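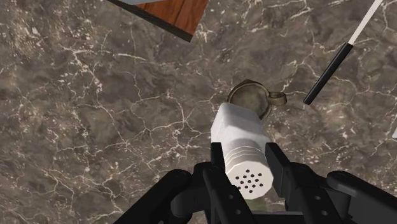 Bench notebook, Cinusbridge practice, back room

Home | Notebook | Stores | Rota | Contact

Thursday, January 11, 2024

Spent most of the morning on the blood pressure cuffs, which I'd been promising everyone I'd get to before Christmas. Four came back from the treatment rooms with sticky notes on (thank you, whoever wrote "goes up, won't come down", that was a great help!). Two only wanted new tubing. The large adult one from room three reads high against the reference gauge, six over at 100 and worse further up, so I've put it in the red box and it is not to go back out, however short we are on a busy clinic day.

The Poltel spirometer passed its syringe check on the second go. The first go was my own fault, as I'd left the old filter on and then stood there wondering why the numbers looked so poor.

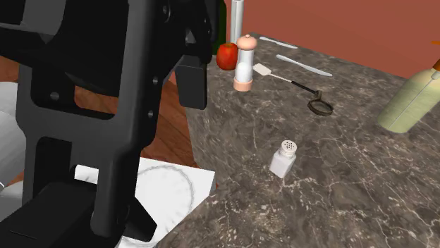 After lunch I carried on with the vaccine fridge log. The Yau logger had 3,428 readings on it and I went through the lot with a mug of tea, looking for anything above eight degrees. There's one little bump on the Tuesday morning, which matches the delivery going in, and it was back down within ten minutes. I've written it up in the fridge book all the same and told the nurses at coffee.

Multico have quoted £1,186 for the replacement ear thermometers with covers, or £1,856 if we have the wall chargers as well. I'd like the chargers, I must say, but I'll sleep on it and ask at the February meeting.

Still to do: label the good cuffs, find the small child one (again), ring about the couch in room two that sinks.

E. Mensah

Comments (3)

Jo, room 3: The sticky note was me, sorry! Can I borrow the one from room one till the new one comes?

Ewurabena Mensah: Of course you can, just write it on the sheet by the door.

Pat: Small child cuff is in the baby clinic trolley, bottom drawer.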